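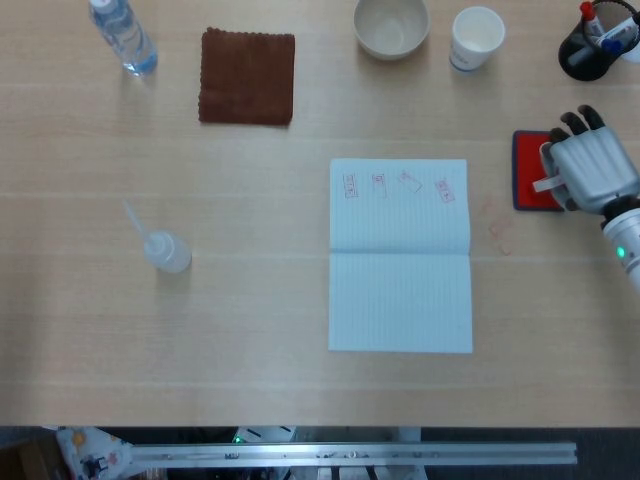
How to Compare Two Robot Hands with a Rubber Stamp

Every hand vendor has a video of its product holding an egg. I have watched a great many of these eggs and I can tell you they are all fine. What the egg won't tell you is whether the hand can pick up something small, keep hold of it while pushing down, and put it somewhere on purpose. For that you want a stamp, an ink pad and a cheap ruled notebook.

This page walks through the stamp test the way we run it at Isisden when we have more than one hand to choose between. Last time it was a Narketti and a Skireo, both five-figure purchases, both judged in the end by office supplies. You need an arm you trust, a camera looking down at the table, and an afternoon you weren't going to enjoy anyway.

Why a stamp

A stamp is a mean little object. It is small enough that fingertip placement matters, and it has to be pressed twice, once into the pad and once onto paper. Both presses try to shove it back up into the hand. If the grip is weak the stamp slides. If the grip is off-center it tips. Either way the paper keeps a record, and you can't talk your way out of it in the meeting afterward.

It also costs less than the shipping on a force sensor.

What you need

A small stamp with a handle, plus two spares of the same model
A red ink pad (black ink hides in shadows, red doesn't)
A ruled notebook that lies flat when open
A table you are allowed to stain
Ordinary clutter: a cup, a bowl, a cloth, a bottle, some pens
A roll of tape and a pencil for marking positions

Step 1. Lay out the table

Put the ink pad on the side nearest the arm and the notebook beyond it, so the hand makes a short trip across. Open the notebook flat. If it keeps trying to close, bend the spine back hard until it gives up.

Mark the corners of the pad and the notebook with pencil. You will be bumping both of them, and when you switch hands you want everything back where it was. We skipped this the first time and spent two days admiring a difference between hands that was a difference between pad positions.

Set the clutter around the back and sides, within view of the camera but clear of the path. A bare table flatters your vision system. A cup and a bowl with similar rims, or a dark pen pot with a lot sticking out of it, will show you quickly if it gets confused.

Step 2. Mount the first hand and redo the tool offset

Do not reuse the offset from the last hand. Do not reuse it even if the drawings say the flange is the same. Measure from the wrist to the point where the fingertips meet, enter it, and check it by touching the corner of the pad at low speed. A few millimeters high and you print nothing. A few millimeters low and you print the table.

Put the camera calibration back through its paces while you're there. It takes ten minutes and everyone pretends it doesn't.

Step 3. Teach the grasp

Start with the stamp standing handle up. Close the fingers slowly and watch for the stamp rotating as the first finger lands. With hands that have several segmented fingers, one of them usually arrives early and pushes the stamp into the others. Delay that finger a little in software before you start blaming the hardware.

Keep the grip low on the handle. A high grip looks elegant and wobbles.

Once it holds, tug the stamp with your own fingers. If it comes out easily, raise the closing force a notch and try again. Write down the setting. The Narketti controller took whole numbers, the Skireo took something it called "firmness," and I am still not over it.

Step 4. Ink, then press

Lower the stamp onto the pad until you get light contact, hold for a second, and lift straight up. Then go to the notebook, come down slowly, hold, lift.

Use the arm's force limit to stop the downward move if you have one. If you don't, go by height and accept that the notebook gets thinner under the stamp as the pages compress. Use fresh ink pads for both hands. A pad that has served one hand for a week gives the second hand a worse start in life.

Begin with a single row across the top of the page. Four impressions are plenty for a first look. Resist the urge to fix the settings between them, or you'll be comparing four experiments with one mark each.

Step 5. Read the page

The row tells you most of what you need.

An upright, evenly inked mark means the grasp held through both presses. Enjoy it.

An upright mark that is paler than its neighbor usually means less ink or less pressure. Check the height at the pad first.

A tilted mark means the stamp turned in the fingers or was picked up crooked. Look at the camera footage just before contact. Already crooked in the air is a grasp problem. Straight in the air and crooked on paper is a slip.

A faint mark with a piece missing means the face wasn't flat on the page. Tipping is the usual suspect, followed by fingertips that are too soft or too worn.

A good strong mark after a bad one means very little by itself. Hands get lucky too.

Pink smudges on the table between the pad and the notebook belong in your notes along with everything else. Ink on the wood means something touched down where it shouldn't have, and you want to know if it was the stamp, a fingertip or your own sleeve. Wipe the table between hands so each one answers only for its own mess.

Step 6. Run the long version

When the short row looks decent, let it go. We ran 2,390 presses over the two hands, which used up more notebooks than I had budgeted for and made the storage closet smell like a post office. Of those, 1,548 went to the Skireo — it was quicker to reset after a drop, so it simply got through more paper. Compare rates, never totals, or the faster hand will look like the clumsier one.

Score each mark as good, tilted, partial or missing. Have one person do all the scoring. Consuelo Barajas scored ours, and when I rescored a batch of 34 to check her, I was far kinder to the hand I had personally installed. Her numbers stood.

Step 7. Swap hands and do it all again

Same table, same marks, same clutter, new pad, new spare stamp. Go back to Step 2 and don't skip the offset. I know you're tired.

Common trouble

The stamp sticks to the pad and pulls out of the fingers on the lift. Slow the lift down before adding force.

The hand drags the notebook. Tape the lower corners, and add a short pause after the press.

Fingertips turn red. Clean them at every break. Inked rubber grips differently, and it will also sign your cup, your cloth and eventually your laptop.

The camera finds the wrong white thing. Move the paper cup farther away, or teach the detector better manners. We moved the cup.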